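Murnton two-handed cell: setup and care notes

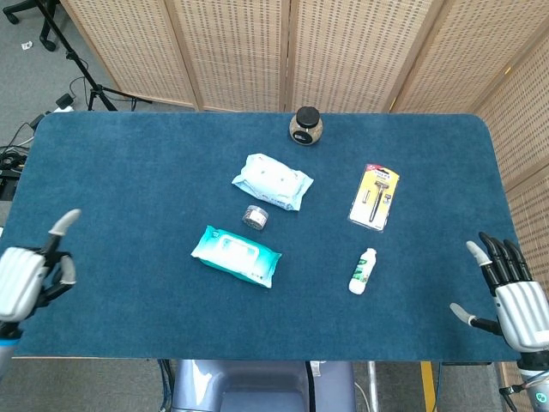
Category: Upkeep and setup

Welcome, and thank you for looking after the Murnton cell! These notes go with the 300 recordings in the Avalwood set, but they are mostly for whoever has to get the thing ready in the morning (which may well be you).

Start with the mat. Brush it and smooth it flat, then lay out the small goods: the jar, the tin, both packs of wipes, the razor in its packet and the little white bottle. Keep both hands raised until everything is down, and look over the thumbs and finger joints while you are there. Bring the folding screen up behind the table and check the cables on the floor last of all.

Wipe the ribbed backs of the hands every 2 weeks, with a dry cloth please.

Last changed: September 18, 2024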